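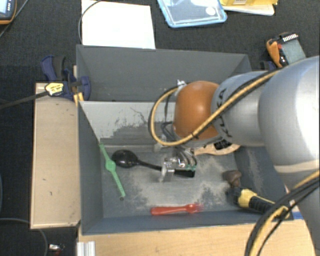 Bin two, lower side, arm over the spoon handle.

Sorting bin build in the shared shop – cable loop and spoon trouble

tinsnip_lou
Posted Sat 25 August
Build thread for the sorting bin, since people in the shop keep asking. The job is simple. Mixed small stuff goes in one side of the bin, the arm picks it up one piece at a time and drops it on the other side. The bin is clamped at the walls so it can't walk when the gripper bumps it. I'm running the pick planner from the Fesosari project, version 713, with my own grip settings.

The load in the photo is the hard set: black spoon, red plastic fork, the green watch-shaped thing, a brush and a couple of others. I've logged 130 tries on this set. The fork and the brush are fine. The spoon is bad. It picks the handle, lifts, and the bowl end swings down and twists out of the fingers. Grip force is at the default. What would you change first?

marlow_bench
The cable. That loop next to the orange-brown joint cover is way too wide. It will catch on the bin wall one day and you'll be buying connectors. Tie it closer to the link and then worry about spoons.

tinsnip_lou
It needs slack for the wrist to turn. I had it tied down in March and it pulled tight at full rotation and stopped the arm.

marlow_bench
Then you tied it in the wrong place. One tie above the joint, one below, and leave the slack between them. The bundle in front at the lower right bothers me too. It crosses right over the corner of the bin.

pocketlathe
I disagree on the loop. I run a similar setup at home and a wide loop has given me no trouble as long as it stays on the outside of the turn. Agree about the front bundle though. I'd send that one up and over.

On the spoon: you're grabbing the handle and the weight is all in the bowl. Move the grab point toward the bowl. The planner picks the handle because narrow parts score higher. There's a width weight in the settings file, try cutting it in half.

grey_solder
Could be the floor as well. It's scuffed pale across the middle and the spoon bowl is shiny. If your depth camera is anything like mine, shiny metal or plastic gives you holes and the planner never sees the bowl at all. Then it has only the handle to choose from. I put down a Brerine mat, matte black, and the holes got smaller.

pocketlathe
A black mat under a black spoon?

grey_solder
Mine is for bolts. OK, use gray.

marlow_bench
Repaint the divider while you're at it. The paint looks worn in one patch.

tinsnip_lou
The divider is staying as it is, it's going to get scraped again anyway.

Did the width weight today. 100 tries, spoon only, same side of the bin. Drops are down a lot. It goes for the neck of the spoon most of the time now. When it does take the far end of the handle it still loses it. Haven't touched the floor yet. I want to change one thing at a time.

olach_user
What fingers are those? The left one looks see-through. I had soft printed ones from Olach and they bent sideways under anything long. Went to a stiffer set and that fixed more than any setting did.

tinsnip_lou
Printed at the shop, 124 percent scale of the Stojanović finger file. They do flex some. I'll print a stiffer pair next week and run the same spoon test on both.

marlow_bench
And the cable?

tinsnip_lou
Front bundle gets moved tonight. The loop stays until it catches on something.

marlow_bench
Take a picture when it does.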